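Home / News / Library news

Small library of Pletell opens its religious law collection to outside readers

The reading room in Pletell will open its collection on religious law and public life to outside readers from January. Until now only members of the Ranon study circle could use it, and they had to ask for a key in advance.

The collection has more than 3000 titles, most of them in English, French and Arabic. It began with the private books of a teacher in Stestumano, and it grew slowly through gifts. The strongest part concerns family law and the question of how religious courts and state courts can work next to each other. There is also a good shelf on the freedom of conscience in early Christian and Muslim writing. 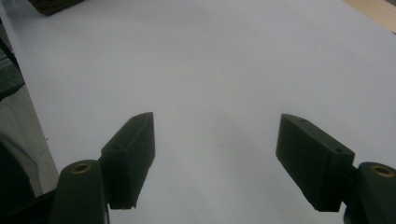

Flurina Leitner, who prepared the catalogue, said that the work took two years and that some of the older pamphlets are still without a proper entry. "We decided to open before everything is finished," she said. "A reader who knows the subject can often tell us what we have."

Readers may use the books in the room, and articles can be scanned on request for private study. Borrowing stays limited to members — this rule will be discussed again in the summer. The room opens at 2 in the afternoon and closes at six.

For the opening, Seraina Zaugg will give a talk on marriage contracts and the duties of the civil judge. She will compare decisions from different countries in which a judge was asked to apply a promise made under religious law. The talk is in English, with time for questions, and the text will later appear in the Hakim series of papers.

Entrance to the talk is free, but places must be reserved at the desk. The catalogue can already be searched from the library page, under Collections.

More in Library news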